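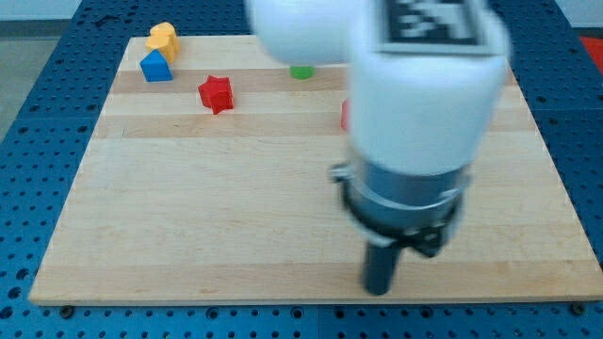

How to Run a Block-Pushing Demo on Open Day

These are the steps we use at Billside for the tabletop station. The next open day is Mon 21 September. If you are taking over the station for the first time, read the whole page before you switch anything on.

What you need

One arm with the plain rod finger fitted. The wooden board and its two front bolts. The bag of colored blocks. A laptop with the Tollov control program. The printed command cards, 18 in the set. Floor tape.

Setting up

1. Place the board flat on the blue table and line up its front edge with a row of holes. Put in the front bolts and tighten them by hand, then a quarter turn with the key. Do not go further than that. We split a board in May.

2. Check the rod. It should point straight down and the collar should not turn when you twist it. Load the Donati profile, which has the right length for this rod. With the wrong profile the tip will press into the wood.

3. Run the height check. The arm goes to each corner of the board and stops 5 mm above it. Slide the gauge under the tip at each corner. If one corner is off, loosen the bolts, reseat the board and run the check again.

4. Tape a line on the floor 45 inches from the table. Visitors stay behind it whenever the arm has power.

5. Put the blocks out by hand with the arm parked. Spread them toward the back and sides and leave clear board at the front. A row looks tidy but makes the task too easy, and people notice. 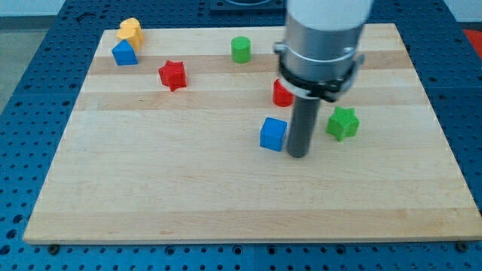
Can the arm pick the blocks up?
It only pushes them. The rod has no moving parts, so every block has to be slid across the board to where it is wanted.

Running a session

Start with a short push so people can see how fast the arm moves. One star, a few inches toward the front, is plenty. Then hand a command card to someone in the group and have them read it out. Cards say things like "move the red star next to the green star" or "separate the yellow block from the blue triangle." Type the words in just as they were read and press Enter.

Let the arm finish before you take the next card. It sometimes pushes past a block, backs off and comes in from the other side. This is normal and you do not need to stop it. Stop it if a block goes over the edge of the board or if anyone crosses the tape.

To stop, press the red button on the cable. To start again, clear the fault on the laptop, park the arm, put the blocks back and wait for the green light in the program.

Younger groups like to make up their own commands. Keep these to one color and one shape at a time. "Make a face" does not work.

Closing down

Park the arm, turn off power at the wall and put the blocks back in the bag. Leave the board bolted down if there is another session the next day. Write the number of runs in the log. The spring visit from Grorthorpe got through 46.

Problems with the arm or the program go to Perrine Delorme. Missing cards can be printed from the shared folder.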